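Kollville Tench Log: data card

Catch records from float and ledger fishing on Komlow reservoir, kept by Delyth Llewellyn and Lachlan Tapsell. Release 2. One row per fish landed.

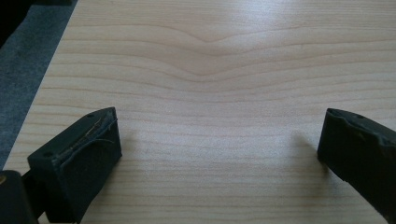
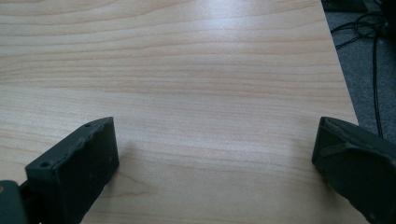
Pale wood grain in both.

Contents

catches.csv holds 896 rows, of which 691 have a weight. The rest were returned without weighing and the weight field is left blank — do not read a blank as zero.

Fields

peg: bank position, numbered from the dam
bait: as written in the paper log, spelling corrected
hook: size as printed on the packet
depth_m: plumbed depth at the float
weight_g: fish only, sling deducted
time: 24-hour clock, local

Known problems

Peg 7 was moved along the bank in November. Rows before and after the move share the same number. Depths on the Plandevitz arm were taken with a marked line and are less precise than the others. Blank sessions were not logged, so catch rates cannot be worked out from this file.

Bait names

"Hodžić mix" is a groundbait of brown crumb and crushed hemp. Earlier rows call it "dark crumb"; these have been merged.

Corrections go to Lachlan, with the row number and the old value.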